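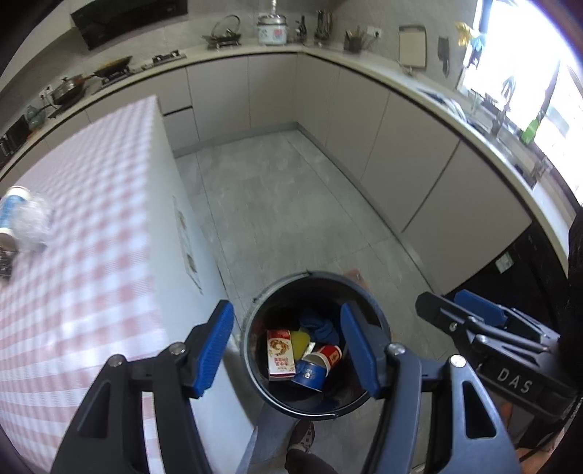

Ticket 808, Cloken player
Status: open
Opened: 26th January

The morning show from Bivel stops after 30 seconds and only the sound continues. The weather part is the worst, the anchor freezes and the map never comes. I have tried in Vomero browser, version 600, and also on the TV app. Same result in both.

Reply from Saavedra support: please clear the cache and sign in again.

Done, two times. The interviews play well now, but the weather still freezes. Old episodes from April have no problem.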